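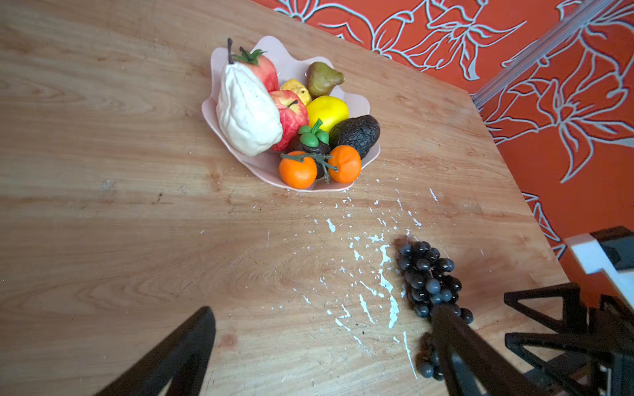
Bowl of artificial fruit on a wooden table.

Section 6. Setting up the Gukard race watch for a marathon block

Revised 1/30/26 by Mirko Marchetti for Dreltell club runners. Applies to the Gukard 606 only. The older watch has different menus and will not match these steps.

The watch will tell you a great many things about yourself. Some of them are worth knowing. Set it up as below and you will at least get a fair distance and a fair pace out of it, which in my view is most of what a runner needs on the day.

6.1 Before the first run

1. Charge the watch to full. The battery icon shows full a little early, so leave it on the cradle for another 40 minutes.
2. Hold the top left button until the menu opens, then choose Profile.
3. Enter your weight and year of birth. Skip "fitness age". It changes nothing that I can find.
4. Go to Sensors and turn off wrist heart rate if you own a chest strap. With both switched on, the watch picks one and does not say which.
5. Stand outside, away from tall buildings, and wait for the satellite icon to stop blinking.

Note: The box promises a satellite fix in seconds. Allow longer the first time, and again after any long trip.

6.2 Setting a target pace

1. Choose Race, then Marathon.
2. Enter your goal time. Use one you have some evidence for, such as a recent half marathon.
3. Set Auto Lap to Manual. Press the lap button yourself at each marker on the course.
4. Set the pace alert to 45 seconds. Anything shorter and it will beep at every bend.
5. Press and hold Save. A short press looks as if it has saved and has not.

Caution: Do not accept the Predicted Finish as your goal. Before the Allmont marathon last June, mine was so cheerful that I would have had to run the second half faster than I have ever run anything. Ehsan Dhanial, who coaches our Dal Bello group, had the same trouble with his, and he is a good deal quicker than I am.

6.3 Recovery advice

The watch gives a recovery time after each run. It may be of use to somebody. I have seen it ask for three days off after an easy jog in the wind, and none at all after a hard 20 miles — so treat it as a guess.

To hide it, open Display, scroll to Recovery and choose Off. The setting comes back on after each software update and must be changed again.

6.4 If the screen freezes

1. Hold both left buttons until the screen goes dark.
2. Wait for the logo, then let go.
3. Check that your run is still listed under History.

Error 1803 means the memory is full. Delete old runs from History, oldest first, and restart the watch.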